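Section 4: Care of the Tresano worktop and sink

1. Clear the marble and brush off crumbs before wiping.

2. Mix 12 ml of Jodska cleaner into 1,000 ml of warm water. 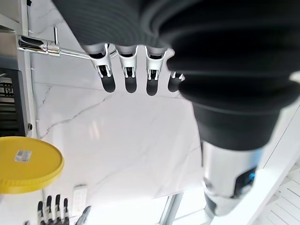 3. Wipe along the veins with a soft cloth. Thin grey veins are natural – do not scrub them.

Caution: no vinegar or lemon on marble. 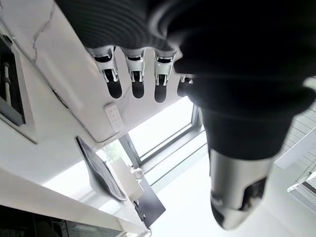
4. Wipe the slab edges and dry them.

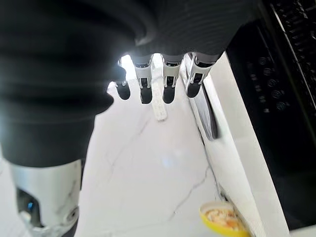

5. Set the drying rack over the smaller basin. Wash vegetables in the larger one.

Note: lift the rack off weekly and rinse the rods. 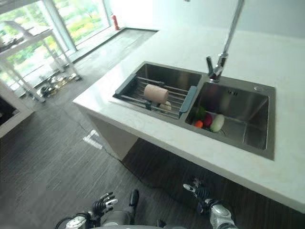
Annick Kowalchuk writes that she dries the steel every evening and gets far fewer water marks.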